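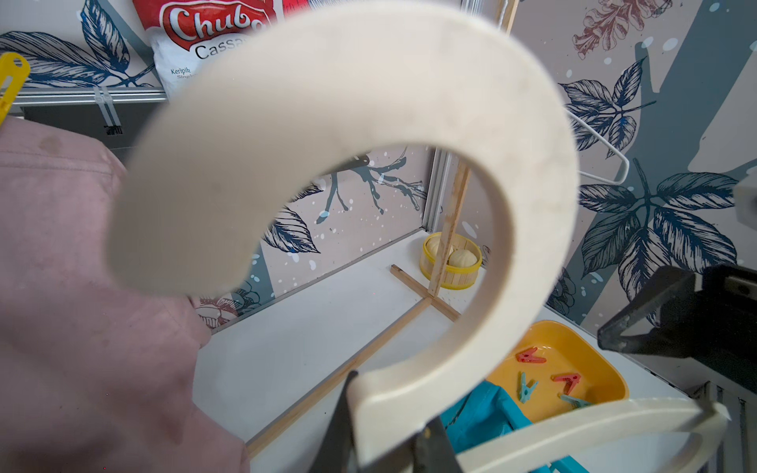
Home
Articles
Authors
Contact

Share 5 Comments 2

3.2 Materials and hanging arrangement

The study looked at how small goods are hung and put away when wall space is short. We worked from the habits we had recorded in January at the Govasden housing block, where most homes have no closet near the entry and people hang clothing, towels, clips and packets of food on the same stretch of wall. Caoimhe Foley drew up the item list from those visits. It covers 40 types of object, from soft items to stiff plastic pieces, and each type was handled in more than one position.

Figure 3. Curved cream-colored plastic pieces, one of them held, with pink fabric hanging at the left. A yellow clip and a snack bag marked "Keripik" are partly visible behind, against leaf-patterned wallpaper.

Curved pieces were kept in the list for a practical reason. A thick open shape can be set over a rail or a hook without a second fastening, but it also turns easily and catches on whatever hangs next to it. Fabric is the usual problem. In the Govasden homes, people told us they took the cloth down first, dealt with the stiff items, and put the cloth back last. We kept to that order in half of the sessions and reversed it in the rest.

Items were used as they came, with marks and stains left on them — the surfaces in Figure 3 show some of this wear. We did not replace a piece unless it cracked. Food packets stayed sealed and were treated as light hanging goods.

Wall coverings were also left patterned. Plain backgrounds make small items easier to find, and the homes we visited rarely had them. Leaf and flower prints were common, often in dark blue or green on a pale ground.

Across all sessions we logged 1538 placements. A placement was counted once an item had been let go and stayed where it was put. Items that slid or fell were entered separately under the Stotudthorpe coding sheet, and these entries are taken up in Section 4.

Previous section | Next section | References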